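Simulation bench inspection - gripper comparison, kitchen counter layout
Checked by: Rima Salameh
Reviewed by: Talha Hashmi
Grippers on trial: Pruka, Nassar 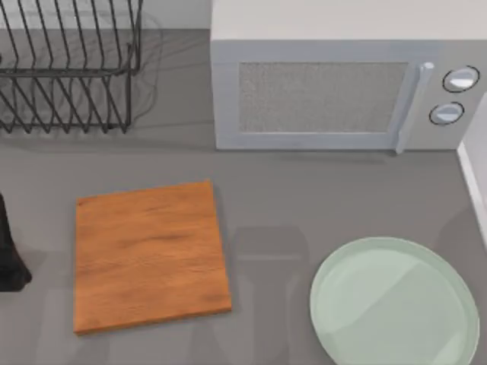
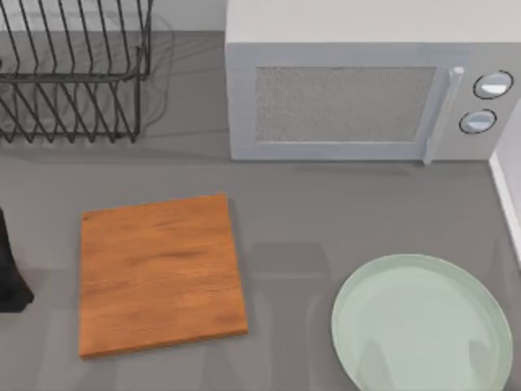 Counter layout, both renders. Board and plate empty.

1. Rack, microwave, board and plate loaded - OK
2. Board angle - slight tilt in both. Within tolerance, leave it.
3. Plate fully in view - FAIL. Bottom edge is cropped. Move the camera back before the plate trials.
4. Arm shadows on counter - present. Check that the Prarivton controller's segmentation doesn't read them as objects.
5. Joint speed limit - set to 60 per cent for both grippers. OK
6. Grasp log - 1,197 of 3,000 attempts saved for Nassar. Pruka not started.
7. Collision stop - tested at 1:40 pm, OK on left arm. Right arm still to do - Talha

Recheck item 3 after the camera change.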